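How a Gripper Is Looked After
A page for young readers, from the Cesia workshop

A gripper is the hand of a robot. Some grippers are also made so that a person can hold them and move them. Ours have two fingers. They open wide, they close together, and they hold a thing between them. This is simple work, but a gripper does it many times in a day, and small parts become tired.

At Cesia every gripper has a number. Let us follow number 41 on the day of its check.

First, Nicanor Arancibia wipes the pads. The pads are the soft parts at the ends of the fingers. A little dust or grease on a pad makes it slippery, like your hand when there is soap on it. He uses a damp cloth and then a dry one. He bends each pad gently and looks for cracks. A cracked pad is changed for a new one.

Next come the screws. Each finger has flat metal bars that move against each other, and screws hold them. When a machine shakes a little every day, a screw can turn by itself, very slowly. You do not see it move — but after some weeks the finger begins to wobble. Nicanor touches each screw with a small screwdriver. If it is loose, he turns it until it stops, and no more. A screw that is too tight makes the finger slow.

Then he closes the fingers and looks at the line where the pads meet. They should touch along their whole length. If one finger is lower than the other, a thin thing such as a sweet wrapper will slip out.

Last, he opens and closes the gripper 12 times and listens. A healthy gripper sounds the same each time. Then he writes in the notebook: number 41, 1320 grams, pads clean. Why the weight? If it becomes less, maybe a part has fallen off!

After the check the gripper goes back to ordinary things in ordinary rooms.

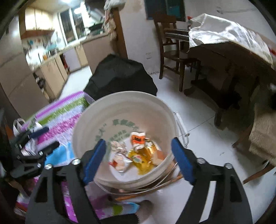 Blue pads and silver screws, near a big bucket.

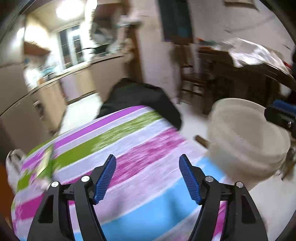
Nandi Mathebula wrote to us after reading this page with her class. The children wanted to know if a gripper can be oiled like a bicycle chain, and she told them that a very small drop at the joint is enough, if no oil comes near the pads. One boy asked what happens to the old pads. She did not know, and she would like us to answer him in May, when the class comes to visit the workshop.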